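Home | Syllabus | Handouts | Labs | Contact

This site uses cookies to remember your language setting. OK

Robots at Work, Evening Course
Handout 3: Can a machine do the small jobs yet?
Notes by Lucienne Rolland

Last time we finished with the floor cleaners and lawn mowers, the machines that already earn their keep at home. They get by with very little touching. A vacuum can bump a chair leg and carry on! Tonight we move to jobs where the touching is the whole point, and I have to say this is my favorite part of the course.

We start at an ordinary office desk, with a monitor, keyboard, mouse, cables and a power strip. A person tidies a desk like this while talking on the phone. For a machine it is a pile of separate problems, and the first one is simply knowing where to look. A camera carried at the wrist gives a fine close view when the hand is over the work, but it goes wherever the wrist goes. Tilt the wrist far enough and the desk is mostly gone, and you get ceiling lights and striped glass.

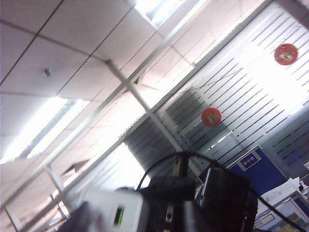
1. Seeing the job

Most setups therefore use a second camera that stays put. The fixed one finds the keyboard and the cable, and the wrist one helps with the last little distance. Châu Ông will talk about lining up the two views in the second hour, so please bring your questions about calibration to him (he has been warned).

Remember the Vrettos exercise from handout 2, where you picked up a coin wearing oven mitts. Two stiff fingers are a bit like that. They open, they close, and everything else has to come from moving the arm.

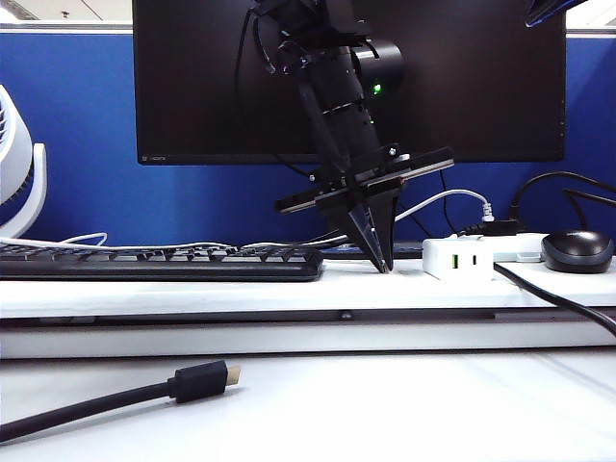

Fig. 2. Gripper fingers pointing down by the keyboard, just above the shelf.

Look at how little room there is between the keyboard and the power strip. The fingers themselves are slim, but the crossbar over them sticks out to both sides, and the planner has to keep all of it clear of the plugs and cords. Beginners plan for the fingertips and forget the rest of the arm. I did it too, for most of a semester.

2. Why cables are so hard

A mug keeps its shape when you lift it. A cable doesn't, and pulling one end can move a part you weren't even looking at. The connector has a right way up as well, so picking it up badly means putting it down and trying again.

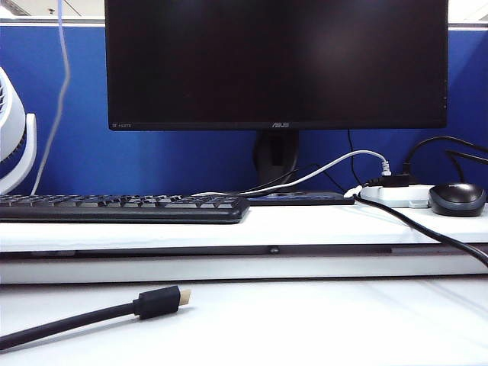 Fig. 3. HDMI cable on the lower desk surface, gold-colored tip facing right.

Try this on paper before the lab. Suppose the job is "plug the cable into the monitor." Write down every step, including the ones your own hands do without asking you. In last year's class the shortest list had 19 steps, and it still left out turning the connector over!

3. So, can they do it yet?

Partly. In our Nustmont lab log we made 181 attempts at picking up a loose cable by its connector. Picking up is coming along nicely. Plugging in is much further behind — a small error in angle is enough to jam the plug, and a camera can't see into the socket once the connector covers it. Force sensing helps a lot there, and we'll spend all of handout 4 on it.

For the lab: work in groups of 3. Read the Dalteck notes on grip force, pages 2 to 19, and bring one cable from home that you don't mind losing.

Last updated: November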